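Gridberg wants you to pay for a jumper that already pills
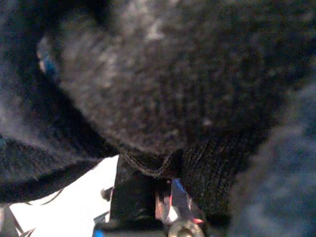 Charcoal knitwear is having another go at us this winter. Gridberg, the knitwear label that has spent the past two seasons telling shoppers to buy less and buy better, has put its new heavy knits on shelves with a promise printed on the swing tag: 1,000 wears without losing shape. It is a big number. It is also a number with very little behind it that a shopper can check.

The range is small. There is a crew neck, a cardigan and a couple of accessories, all in dark greys, all with deep ribbing at the cuffs and hems. The ribbing is what the company would like you to look at. According to the launch notes, it is knitted tighter than the body of the garment so that it springs back after being pushed up to the elbow, dragged over a work shirt or yanked off in a hurry. Anyone who owns a jumper with sad, flared cuffs will see the appeal.

The body is another matter. Gridberg describes the yarn as "brushed for softness", and brushed yarn sheds. The fibres have been teased up on purpose, which gives the knit its fuzzy grey bloom and its nice hand in the shop. Those same fibres are the ones that roll themselves into little balls under your arms by the middle of July. The company's care card calls this "natural settling". Most of us call it pilling.

Sinan Öztürkmen, who has run a mending and alterations shop for longer than Gridberg has been in business, was not much moved by the tag.

"A thousand wears of what?" he said. "Sitting at a desk? Carrying a kid? With a backpack on? I could get you a thousand wears out of anything if you let me pick the days."

Öztürkmen sees plenty of dark knits across his counter and says the colour does a lot of the selling. Charcoal hides coffee and it hides bad seams. Lint is the exception, as anybody with a pale towel in the same wash will know. He turns every jumper inside out before he will say anything about it, and he suggests shoppers do the same thing in the change room. What he looks for is the join where the body meets the rib. If that seam is stiff and bulky, he says, it will rub. If it is thin and you can see daylight when you pull it gently, it will be back on his counter.

And the thousand wears? We asked Gridberg how it had been worked out. The reply, which took 9 days, said the figure came from "a combination of laboratory assessment and modelled use". We asked which laboratory, what was modelled, and how often the garment was washed along the way. The second reply said the company was not in a position to share commercial information but was "very confident in the product".

Perhaps it should be. Nothing in this says the jumpers are poor. They may be excellent. But a jumper worn twice a week through the cooler half of the year would take the better part of two decades to reach the figure on the tag, and the guarantee that comes with it runs for six months. Put those two facts side by side and the tag starts to look like decoration.

The guarantee also has a list of exclusions. Machine washing voids it, even on a wool cycle. So does tumble drying, which is fair enough, and so does hanging the garment on a line or a hanger, which will catch out a lot of people. Pilling is left out altogether. Moth damage, snags and "changes in surface appearance" are left out too. What remains covered is seam failure and loss of shape, and loss of shape is to be judged by Gridberg, from photos.

Rival label Uvus, for what it's worth, makes no claim about wears at all. Its winter knits come with a plain two-year guarantee on seams and a free go with the de-piller in store. Marciniak, which sells at the cheaper end, offers neither, though its jumpers cost a good deal less and a fair few shoppers will take that deal with their eyes open.

Gridberg has also brought out a knitwear wash under the name Meltosix, and the care card recommends it by name. The card stops short of saying other detergents will void the guarantee. It does say results "cannot be assured" with anything else. Öztürkmen uses a capful of ordinary wool wash in a tub of cool water and has done for years. He rolls the garment in a towel, presses, and leaves it flat on a rack away from the heater. Dark things get washed on their own or with other dark things.

On folding, he and the care card agree. Heavy knits go on a shelf or in a drawer, sleeves in, the heaviest at the bottom of the pile. Leave them on a hanger and the shoulders grow points. He also reckons people wash jumpers far too often, and that a night over the back of a chair near an open window fixes most of what they think is wrong with them.

As for the pills, he is relaxed. A fabric comb or a cheap battery shaver will clear them off, done with the garment laid flat and not while somebody is wearing it. Brushed yarn usually sheds its worst in the first season and then calms down. After that you find out what you bought.

Gridberg says more colours will follow in August. It did not say whether the tag would change — or whether anyone who keeps count and falls short of a thousand can have their money back. We have asked about that as well.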